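I've been meaning to put all my washing-up and crockery tips in one place for ages, and a wet afternoon in April finally gave me the excuse. Most of these came from my own kitchen, a few came from my neighbour Bheki Molefe (who ran a café for 11 years and can stack a draining rack like you wouldn't believe!), and all of them get used in this house every week. 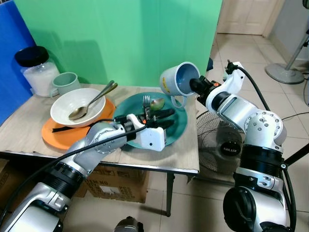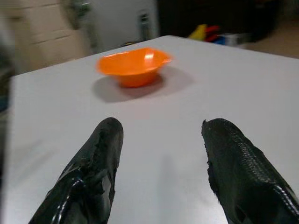
*First picture: a teal plate with a fork and spoon, and a light blue mug on its side.*

## Tea and coffee stains in mugs

My favourite, so it goes first. Put a heaped teaspoon of bicarbonate of soda in the mug, add just enough water to make a paste, and rub it round with a damp cloth. The brown ring lifts off beautifully. For really old stains, leave the paste for an hour and go again. I did a whole shelf of mugs one evening and was absurdly pleased with myself.

Don't use bleach. It can leave a taste, and you really don't need it.

If your mugs still have the shop label stuck on the bottom, warm it with a hairdryer for a minute and peel slowly from one corner. Any sticky bits come off with a dab of cooking oil on kitchen roll, then a normal wash with soap.

## Grey scratches on plates

Those pencil-like marks usually aren't scratches at all — they're tiny traces of metal left by cutlery. A mild cream cleaner and a soft sponge will shift most of them. Go gently on anything with a painted pattern or gold edge, and rinse very well. I thought my Brirnia dinner plates were ruined and was about to take them to the charity shop. Ten minutes at the sink and they were back on the table!

## Stacking without chips

- Big plates at the bottom, small ones on top, and never more than 6 in a pile if the plates are heavy.
- A square of old tea towel between the good ones. Cut up one towel and you'll have enough for the whole set.
- Mugs stand on their feet, not on their rims. The rim is the thinnest part and it's where the chips start.
- If you're short of shelf space, put up cup hooks, but check the handle is sound first. Tap it with a fingernail: a clear ring is good, a dull clunk often means a hidden crack.

## Cutlery

Stainless steel goes spotty when it's left to dry by itself, especially round here in Kurville where the water is terribly hard. Dry it straight away with a cotton cloth. If the spots are already there, wipe with a little white vinegar, rinse and dry.

Forks are the fiddly ones. Bheki's trick is to run a piece of damp cotton string between the prongs, and it's brilliant for dried egg. Speaking of egg, rinse it off in cold water. Hot water cooks it on.

For real silver, line a bowl with foil, shiny side up or down (it makes no difference), add hot water and two spoonfuls of bicarb, and lay the pieces so they touch the foil. Keep anything with glued handles or stones well out of it.

## The washing-up order

Glasses, then cutlery, then mugs, then plates, then pans. My gran did it this way and so do I. The water stays clean much longer, and you can leave the pans soaking while you do everything else. Change the water as soon as it looks dull, even if you're only halfway through.

## Sponges and brushes

I've gone over to a wooden brush from Mtshali, the hardware shop by the station, and I love it. Stand it bristles down to dry so the water doesn't run into the handle. Sponges should be squeezed out hard after every use and put somewhere airy. Once one smells, demote it to cleaning the bike or the bins.

## Moving house?

Pack plates on their edges, like records, with crumpled paper underneath. They take knocks far better that way. Stuff each mug with paper too, and wrap the handle separately — a strip of paper wound round it twice will do.

Next month I'm tackling oven shelves, and I've got a bath, an old towel and a lot of washing soda ready to go!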